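Proro Arm by Komosska: Equipment Page

Benchtop and floor-stand arm for light chores
Sold by Jeltberg
Price: $3,694, stand included
Stock: 3 units
Page updated Friday, December 1, 2023

Komosska sells the Proro as a helper for homes, offices and small shops. We sell it as an arm. Customers who buy it expecting a helper tend to send it back, and we would like to stop paying the freight.

What it does well is repeat a move you have already set up. Put the same box in the same spot and it will pick up that box all afternoon. Office tidying is harder. Chairs roll and swivel, headrests get left at odd angles, bags end up on the floor with the cables. A person straightens a row of desks on the way to the coffee machine and never thinks about it. For an arm, every chair is a new problem, and mesh is a bad one because so little of it is solid.
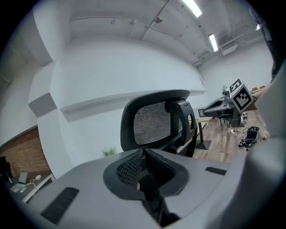 Can the Proro put an office back in order overnight with no one there?

Not at this point. It can move light objects between positions you have taught it, but it has no dependable way to deal with a room that changed during the day. Plan on a person being present.

What we tried

Evaristo Galindo runs our returns bench and has the least patience of anyone here for sales videos. In February he gave the Proro 70 tries at one job: take hold of the top of a desk chair and turn it to face the desk. He did not help it and he did not move the chair closer. It finished 3. On most of the others it pushed the chair away and then closed on air.

Komosska told us the grip settings were wrong. We changed them. Evaristo's notes for the second round say "better, still no," and we stopped there.

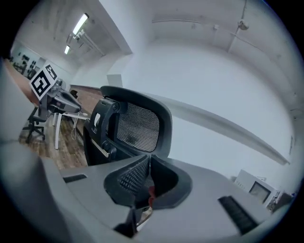

475 words

Who should buy it

Shops with a fixed part and a fixed fixture. Teachers who want students to see why chores are hard. Anyone already comfortable writing their own routines.

Who should wait

Anyone hoping to cut the cleaning bill. The Grímsdóttir software pack, sold separately, promises "whole room awareness." We have not seen it handle a room we would call lived in, and we don't stock it.

In the box
Arm, floor stand, power supply, stop button, printed quick start. The gripper is a separate order.

Returns
Unused units within 30 days, buyer pays shipping. "It would not clean my office" does not count as a defect. Please read this page again before ordering.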